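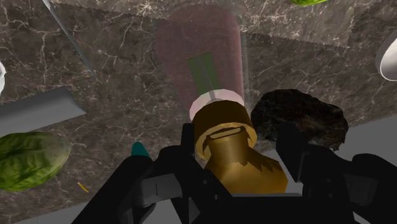

Grumwood Community Choir, Alto Section

Saturday, November 30, 2024

Well, I sang the low part by myself today and lived! Two of the other altos were out of town for the long weekend, and I didn't find out until I was already hanging up my coat, so no time to panic properly. We started with the carol in 3 and I came in a full bar early. Loud, too. I've been practicing it in the car all month with the recording turned way up and I guess I've been leaning on that other voice more than I thought.

After the break it went better. We did the slow one, the one with the hum underneath, and I finally got that drop at the bottom of page two without sliding into it like a trombone (it's been driving me crazy since the start of November). The trick for me was to breathe two words sooner than the pencil mark says. I've erased the pencil mark. I've also lost my pencil.

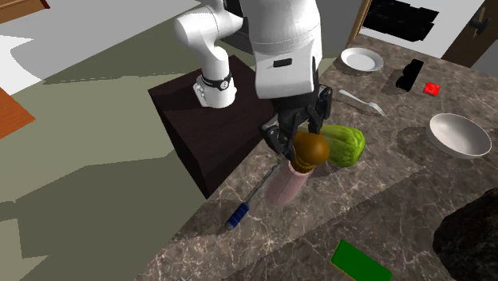 Then we spent forever on the seating for Endale. The hall there has 272 seats and a stage about as deep as my kitchen, so the altos are going to be squashed up behind the piano again, and I'll be looking at the lid all night. I said I'd rather stand on the left side by the stairs. We'll see. I want to be able to see the beat in the last piece, it speeds up so much!

Black folders, please, I have to remember this time. Mine is navy and under the lights it looks bright blue, I've seen the video.

Drove home with the heater on full and a throat like sandpaper. Had tea with honey, then leftover stuffing straight from the dish, standing up. Still humming the tenor line, which is no use to me at all. Going to listen to the second verse once more before bed and work on those long vowels, mine keep turning into "uh" by the end of the phrase.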